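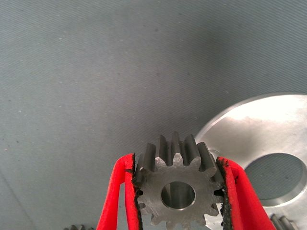
Category: Consoles > Cartridge Hardware > Save Data

Search tickets, firmware, manuals... Go

Ticket 405: Workiston cartridge loses battery saves on Makivex console
Opened by: Ognjen Vlachou
Status: Closed, workaround published
Component: Workiston flash cartridge, save controller

Reported problem

Saves made in battery-backed games are missing after the console is powered off. The game starts normally, saves normally, and shows the save in its own menu until the power switch is used. On the next power-up the save slot is empty, or in one game the slot is listed but loads with the starting inventory. Games that use passwords are not affected. Games run from original cartridges on the same console keep their saves.

Setup as reported

Console: Makivex, cartridge slot model, stock power supply
Cartridge: Workiston, firmware 4, memory card supplied with the unit
Video: Urrego line doubler on the RGB output
Controller: wired, port one
Number of games on the card: 54
Card format: FAT32

Already tried by the user before opening the ticket: cleaned the cartridge contacts with isopropyl alcohol, reinserted the card, tried a second controller port. No change.

Entry, 9:10 am

Asked for the power-off procedure in the user's own words. Reply: finish playing, save in game, wait for the save message to clear, turn off at the switch.

This is correct for an original cartridge. On the Workiston it is incomplete. The cartridge keeps save data in its own RAM while a game is running and copies it to the memory card at one of two points: when the user presses the console's reset button and returns to the cartridge menu, or at the next power-up, if the backup cell has kept the RAM alive. The user never presses reset, so everything depends on the second path.

Asked the user to save, press reset, wait for the menu, and then power off.

Entry, 10:25 am

User reports the save survives when reset is pressed first. Repeated with three games, same result. The card and the write routine are therefore working. The fault is in the path that relies on the backup cell.

User points out, correctly, that the cartridge worked without pressing reset for the whole of January. Ticket stays open.

Entry, 11:40 am

Requested a voltage reading on the backup cell. User has a multimeter. Instructions sent:

1. Power off and unplug the console. Remove the cartridge.
2. Remove the screws from the back of the shell. They are security bits, same size as original cartridges.
3. Set the meter to DC volts. Red probe on the top face of the coin cell, black probe on the negative tab.
4. Read the value with the cartridge out of the console.

Reading returned: 2 V. A new cell of this type is nominally 3 V. The RAM may hold for a few seconds at the lower voltage but should not be trusted overnight.

Advised replacement with a tabbed cell. Do not solder directly to a bare coin cell. A holder can be fitted, but the shell will not close over most of them without trimming the inner rib.

Entry, 2:15 pm

User had a tabbed cell on hand and fitted it. New cell reads 3 V on the board. Saves still lost when the console is turned off without reset.

The low cell was a real fault but not the only one. Asked for two further checks:

- Continuity from the positive tab to the supply pin of the save RAM. Note that there is a diode in this path, so the meter has to be in diode mode with the red probe on the cell side.
- Contents of the SAVES folder on the card, with file sizes and modified times.

Entry, 3:05 pm

Diode path reads normal in one direction and open in the other. Cell, diode and trace are good.

Folder listing received. Each game has a save file of the expected size. For the affected games the modified time matches the power-up after the loss, so the cartridge is writing at power-up and is writing blank data over the good file. Opened one of the attached files in a hex editor: filled with FF from start to end.

That narrows it down. Either the RAM has been cleared by the time the firmware reads it, or the firmware is reading before the RAM is ready.

Entry, 3:50 pm

Asked the user to repeat the test with the Urrego disconnected and the console on composite video. Save kept. Reconnected the Urrego, save lost. Repeated both ways to rule out chance, same results.

The Urrego in this setup takes its power from the console's AV socket. With it attached, the console's 5 V rail falls more slowly at power-off and rises more slowly at power-up. On the bench here with a Makivex and the same line doubler, the slow rise was visible on the scope, with a short flat section partway up. The cartridge's controller starts during the flat section, before the RAM has been switched from the cell to the main rail. The RAM is still locked, reads back as all FF, and firmware 4 accepts this as valid save data.

User confirms that the Urrego was bought at the end of January, from Favis. That agrees with the date the losses began.

Entry, 4:30 pm

Two changes recommended. Either one is enough to stop the losses; please apply both where possible.

Power: run the Urrego from its own adapter and move the jumper inside the scaler from AV to EXT. Leaving the jumper on AV with the adapter connected will feed voltage back into the console through the AV socket. Move the jumper first.

Menu setting: in the cartridge menu, open Options, Save Handling, and change "Write on power-up" to "Ask." The cartridge then shows a prompt before overwriting a file. If the prompt appears and the RAM preview line reads FF FF FF FF, choose Discard. The file on the card is left alone.

Entry, 5:20 pm

User has moved the jumper and fitted the adapter. Saves kept through several power cycles without reset. Setting changed to Ask as well. The prompt shows normal data in the preview line.

User asked whether the lost saves can be recovered. The firmware overwrites the file in place, so there is no old copy in the folder. If the card has ever been backed up to a computer, copy the .SAV files back with the cartridge out of the console, and keep the file names identical to the ROM names, including spaces. Undelete tools will not help with this kind of overwrite. User has an older copy of the card with most of the role-playing saves on it and will use that.

Notes for support staff

- Ask about anything drawing power from the AV socket before asking for a battery reading. The form does not currently have a field for it.
- A save file filled with FF points to this fault. A file filled with 00 is more often a game run with the wrong save type in the database, and should be handled as a separate ticket.
- Firmware 4 has no check for an all-FF read. Request passed to the firmware queue: if the RAM reads all FF and the file on the card does not, show the prompt regardless of the menu setting. No release planned yet.
- Do not suggest formatting the card for this fault. It has no effect and removes whatever saves are left.
- Pressing reset before power-off remains the recommended procedure on all Workiston cartridges. The manual mentions it on the page about menu colors, where few users will find it. Manual correction requested.

Resolution: External power for the line doubler, save prompt enabled, backup cell replaced.

Related: Save type database, how to edit an entry | Urrego jumper positions | Coin cell replacement, Workiston shell

Tags: makivex, workiston, save ram, backup battery, line doubler

4 comments | 2 shares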